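Section 4. Setting up the sorting table

Applies to the Pladeck bench, both sizes. Last changed May 8, 2026 by Ramiro Ortuño. If your printed copy says Nulow on the cover it's the old one, bin it.

Read the whole section before you start. Takes less time than redoing it.

What you need

Yellow bins, 4
Shallow steel tray, 1
White paper, plain, no lines
Spray bottle and a soft cloth
Masking tape and a marker
Small parts for sorting (bag them by job, not by size)

4.1 The tabletop

1. Wipe down both panels. Start at the far side and work toward yourself. Mild detergent only, no methylated spirits – it dulls the white and then you can't see a black screw on it.
2. Run a fingernail down the seam between the panels. If it catches, the panels aren't level. Wind the foot under the low side a quarter turn, check again.
3. Let it dry properly. Damp table, sliding bins.

Note: grit collects in the seam. Brush it out before wiping, otherwise you just make mud.

4.2 The bins

4. Check each bin for cracks at the corners. Cracked ones go back to Leire Aranda for replacment, don't tape them.
5. Tip each one upside down over the rubbish and tap the base. Washers love a corner.
6. Set two on the left, rims touching. Two on the right, same again.
7. Leave the middle of the table clear. That's your working lane, hands and paperwork only. No mugs.
8. Tape and marker on the outside wall of each bin if you need labels. Never on the floor of the bin, the glue stays behind and leads stick to it.

CAUTION: don't stack full bins. The lips look solid but the top one rides off sideways and you'll be on your knees with a torch for the rest of the arvo.

4.3 The tray

9. Tray goes in the middle at the top, between the two pairs.
10. Cut the paper to the tray floor. A bit short is fine. Too big and it curls up the sides and things roll under it.
11. Lay it flat, shiny side down if it has one.
12. Put out a couple of loose parts to start. Don't tip in the whole bag. Leads tangle the second they touch each other.
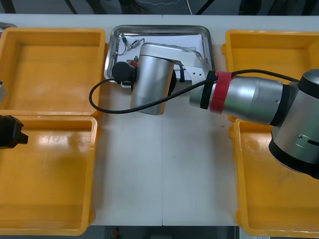 Why put paper in a steel tray at all?
Bare steel throws the light back at you and small parts get lost in the glare. Paper kills the shine, stops bits skating about, and you can lift it out by two corners and funnel the leftovers into a bag.

With the bins empty and the tray papered, do the layout check before any sorting. Push each bin gently with one finger. If it moves easily the table's still damp or there's grit under the base. Go back to step 1, sorry.

4.4 Sorting order

13. Wired parts first. Pick up by the connector body, never by the leads. Thin leads pull out of the crimp and you won't notice til test.
14. Then anything small and coloured. Check colour against the job card under white light, the warm lamps make red and orange look the same.
15. Plain hardware last.
16. Not sure what it is? Leave it on the paper. Don't guess. Severino Soler has the parts book, ask him.

Suggested bins for a normal job:
Upper left – wired parts, good
Lower left – wired parts, bent or damaged
Upper right – loose parts, good
Lower right – everything going back to stores

Swap left and right if you're left-handed, but write it on the job card so the next person knows.

Note: the Gallardo job has its own order, see part code 341 in the parts book. Don't use the list above for it.

CAUTION: static. Anything with a bare board stays in its own bag until you're wearing a strap. The yellow bins are ordinary plastic, they are not static safe, no matter what the old guide said.

4.5 Filling limits

17. Stop at roughly 100 small parts to a bin. After that the bottom layer gets crushed and counting becomes a nightmare.
18. Bulky leads, stop when they reach halfway up the wall.
19. Empty into a labelled bag, seal, initial it. Then carry on.

4.6 Packing up

20. Lift the paper, funnel, bag what's left. Fresh sheet if the old one has creases or oil on it.
21. Wipe the tray. Dry it – water spots look like solder splash.
22. Bins empty, back in their spots, rims touching.
23. Brush the seam. Yes again.
24. Sign the Rundotik sheet by the door and hand damaged parts to Soledad Lozano.

Spare bins and trays: order through Leire, allow a week. Trays are one size only. Next section, 5, covers lamps and magnifers.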